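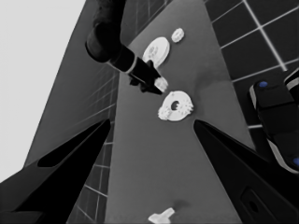
skokdale_rocio
Does anybody else repaint their kitchen table every few years, or is it just our family? Ours came from my grandmother and has been green, yellow and a very unfortunate peach. I'm after a mid-gray this time, plain and even like that long tabletop, with no pattern and no fancy edging. My husband says gray is for offices. I say it lets the food be the color! Do I need to strip all the old coats first? I have until 30 May, when the cousins come.

Mohandas V
What a lovely thing to keep in the family. Please don't strip it -- if the old paint is sound, wash it well, sand it lightly with 100 grit and prime. I did our Kedham table that way and it has had 7 years of homework and hot soup.

ovness_attic
I have to disagree with Mohandas, kindly. That many coats will chip at the corners, primer or no primer. Mine did, and I ended up stripping it anyway with a toddler underfoot. Do it once and do it right.

Mohandas V
Fair enough about corners, though I'd still only take those back to the wood and leave the rest alone. Are any of the coats old enough to have lead in them? Test before anyone sands.
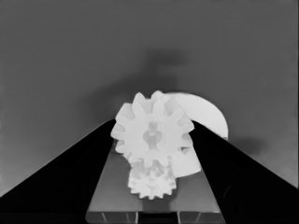
White gear, teeth all the way around.

skokdale_rocio
Good thought on the lead, I'll pick up a kit at Fernandes tomorrow. And is one quart enough for the top and four legs?

ovness_attic
Plenty for two coats. Let it cure a full 7 days before you put a tablecloth on it, or you'll be peeling cotton off the paint all summer.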